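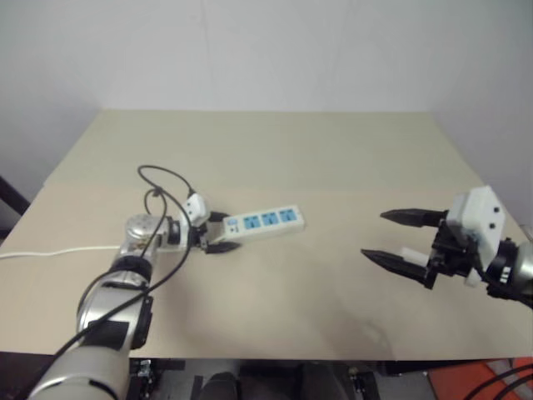
Power strip week: a thread from the two-arm bench

Home | Threads | Replies | Media | About

Filed under: Student Projects, Robotics

1/ OK so I promised a thread on what our senior project team has been up to this semester and then went quiet for most of October. Sorry! Midterms ate me. Catching up now.

2/ Quick recap for new people: we're four undergrads, two arms, one table. The project is called Parley because the arms have to work things out between them - one holds something, the other does something to it. The left arm is Gruma and the right arm is Nyberg. I didn't pick the names, I just lost the vote.

3/ This week's object is a power strip. White body, three blue outlets in a row, little switch at one end. I picked it out of a drawer thinking it would be an easy one (ha).

4/ The plan goes like this. Gruma grabs the strip by the switch end. Nyberg comes in from the right with the gripper open and takes the other end. They lift together, turn it, and put it down along a strip of tape. That's the whole task!

5/ Gruma's half I'm pretty happy with. The fingers close on the end of the strip and we can do that over and over. I spent two evenings on the approach angle alone and I'd like credit for it.

6/ Nyberg's half is where I lose my weekends. If the open fingers come in a tiny bit high, they close over the top of the strip and slide off. A tiny bit low and they bump the table and the arm faults out. The good zone is smaller than my pinky nail.

7/ We drive both arms by hand to record the demos, then train on those. The count as of last night is 1,259 recorded demos across all our objects, and 175 of them are the power strip. My wrists would like you to know that number.

8/ Somebody asked in the replies why a power strip and not, like, a block. We did blocks! Blocks are fine. But a block doesn't care which way around it is. With the strip, one end has the switch and we want Gruma on that end every time, so the policy has to learn which end is which.

9/ It also has a long white body and the outlets are a totally different color from the rest, so it's a nice test for the cameras. Our first model just loved the blue. It sent both arms straight for the middle outlet and they nearly high-fived.

10/ We had our check-in with Reinaldo Vasconcelos, who teaches the project class and has seen a lot of student robots do dumb stuff. He watched us run 27 tries in a row without saying a word. We got 23.

11/ I was ready to celebrate. He asked what happened on the other four. I said "bad grasps" and he said go look at the logs and come back with something better than that. Fair!

12/ So we looked. Three of them were Nyberg closing too early, before the fingers were past the end of the strip. The last one was Gruma letting go a beat too soon on the set-down, so the strip landed crooked and missed the tape by about a thumb's width.

13/ Fix for the early close: we recorded a fresh batch where I pause on purpose with the gripper open before squeezing. It feels super awkward while you're doing it. Training on that tonight.

14/ Fix for the early release: no idea yet. Wollum (our logging script, also named by vote, I lost again) only saves gripper state every few steps, so we can't see exactly when it lets go. Rewriting that part is my job this week.

15/ Side note for anyone starting a two-arm project - sort out your cables on day one. Tie them loose enough that the wrist can turn all the way, then turn it all the way and check. We had a cable pop out halfway through a good run and I made a noise I'm not proud of.

16/ And write down your start poses! We lost a whole afternoon to "wait, was the elbow out or in?"

17/ Next up, if the strip behaves, is flipping the switch while the other arm holds it steady. Strip unplugged, obviously, my mom already asked.

18/ Demo day is in a few weeks and I'll post clips. If you've done two-arm handoffs and have tips on release timing, my replies are open and I will read every single one.

Last updated: Wednesday, November 7, 2018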